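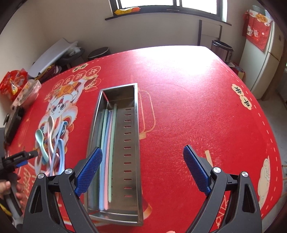
Nadège Courtois wrote in to ask whether chopsticks should go in the cutlery tray first or last, as hers always end up under the spoons and come out a handful at a time.

They go first. Long, straight pieces need the full length of the tray, and spoons with curved handles will take whatever space is left over. The steps below are for a long stainless steel tray of the kind that sits on the table during a shared meal, but they work just as well for one that lives in a drawer.

What you need

A long metal tray, longer than your chopsticks
Chopsticks and spoons
A dry tea towel
A tablecloth or mat to work on

Before you start

Put the cloth down first. A metal tray will slide on a bare tabletop and can scratch it. For New Year we use a red printed cloth, and it stays on for the whole fifteen days, so the tray gets filled and emptied on it many times over.

Check that everything is dry. Run the tea towel down each chopstick and around the bowl of each spoon. Plastic holds drops of water longer than metal does, and a spoon that has been sitting in the rack since lunch can still be damp in the bowl.

Sorting

1. Take everything out of the tray and wipe the floor of it. If yours has a raised panel with slots, lift it out if it's the removable kind and wipe underneath. On a fixed panel, use a cotton bud in the slots.

2. Turn the tray so that the long side runs away from you.

3. Put the spoons in a pile to the left. Don't sort them yet.

4. Lay the chopsticks along the left side of the tray, all facing the same way. Start against the wall and work inwards. Straighten any that have swung towards the middle.

5. Pair them by colour if you have a mixed set. Pastels are harder to match in the evening than you'd expect, light blue and pale teal especially, so do this near a window or under a good lamp.

6. Pick the spoons out of the pile one at a time, by the end of the handle. Pulling from the middle drags the others along.

7. Place the first spoon on the right side with the bowl at the far end. Nest the next one into it, and keep going. If the stack rises above the rim, start a second one.

Leaving odd pieces

A single chopstick without a partner can stay in the tray if the colour is close to another. Otherwise keep it in the kitchen for stirring. Yayra Ayaaba uses hers to level flour.

Storing the tray

Cover it with a clean tea towel between meals. When the holiday is over, wash the lot, dry it overnight, and put the tray away with the cloth folded underneath. Ours goes on the shelf above the rice cooker until the next time there are more than six at the table.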